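Spare cable drawer: how do you sort yours?

Home > Forums > Desk & Workshop > Tidying and Storage

shireen_c
Okay, I finally did it. I dumped the whole cable drawer onto the table and went through it one piece at a time, and I am so happy with how it went that I have to tell somebody. It took an entire February evening (plus a bit of the next morning) and there are 8 small boxes on the shelf now where there used to be one giant knot.

My big change was sorting by plug and forgetting about length or what the thing came with. I used to keep a "printer" bag and a "camera" bag, and when the printer went, the bag just stayed. Now if I need a certain end, I go to the box for that end. Done!

The short ones surprised me most. I had always treated them as junk, the little leads that come in the bottom of a package and go straight in the drawer.

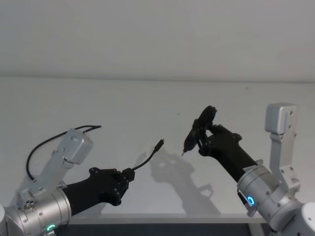
A short cable is so much nicer on a desk, though. No loop hanging down the back, nothing to catch your knee on. I swapped three long ones for short ones that same night and the desk looks like a different desk.

What does everybody else do? I'd love to steal ideas.

lurdes.m
Love this! I'm a plug sorter too. I use the Kostis trays, the shallow ones, and lay each cable flat with the connector facing front so I can see what I've got without digging.

Hirkent_Fran
Going to disagree a little. Sorting by plug works until you have twenty with the same plug and only two of them do what you want. Half of mine charge and won't move any data. I test each one and put a bit of tape on it, green for data, plain for charging only. Then length inside that.

shireen_c
Oh, that's a good one. I didn't test a single thing. Going back in tonight!

cvilela
Please don't fold the short ones over to make them fit, whatever box you use. I did that for years and they all went at the same spot, right behind the plug. A loose curve is fine. I leave mine just lying there with no tie at all.

lurdes.m
No tie? Mine would be back in a knot by breakfast.

cvilela
The short ones can't really knot, they're too short! Long ones get a cloth tie, sure.

Lucimara F
I look after the cable room at Larkonard and we had 921 leads at the last count, so I have opinions, haha. We're down to 839 since I was allowed to throw some out. Fran is right about testing, and I'd go further and say the label matters more than the box. People put things back in the wrong box all day long. If the label is on the cable you can fix it in a minute.

Hirkent_Fran
Thank you! I've been saying this at home to no effect.

shireen_c
839!! I feel a lot better about my drawer. What do you use for labels? The tape I have goes gummy.

Lucimara F
Cunha wrap labels, the clear-tail kind. The roll is nearly 1,000 and it lasts forever at home. Put it close to one end, leave enough room to grip the plug, and always use the same end.

cvilela
Ordering a roll. Does it stick on the thin round ones?

Lucimara F
Yes, just wrap it tight and let the tail go over itself twice.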